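Fultach Tabletop
Language-guided control software for single-arm cells

Overview
Fultach Tabletop turns short typed commands into arm motion. An operator writes "move the red star next to the green cylinder" and the planner sends the next small step to the controller, then looks again. Commands can be changed while the arm is moving.

What is in the package
Perception module (shape and colour, one fixed camera)
Push planner with workspace limits
Command console and log viewer
Simulator with the same interface as the live cell

Training data
The current model was trained on 3,957 logged episodes. A further 2,052 are held back for testing and ship with the log viewer, so customers can run their own checks.

Requirements
Linux workstation with one graphics card
Arm with a position interface at 100 Hz or better
Flat work surface with a fixed, calibrated edge

Setting up
Calibration takes almost 2 hours the first time. Mark the corners of the board in the console, jog the rod to each one and save. Keep the rod clear of the surface between pushes.
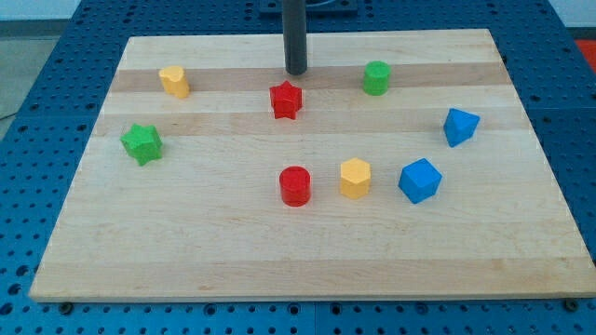 Commands may name a block by colour, by shape or by both. Where colour alone fits more than one block, the console asks which is meant before the arm moves. Positions such as "left edge" are read from the camera side.

Licensing
Sold per cell by Zodum. Integration questions go to Farhad Zarei, model and data questions to Tahmineh Shokri.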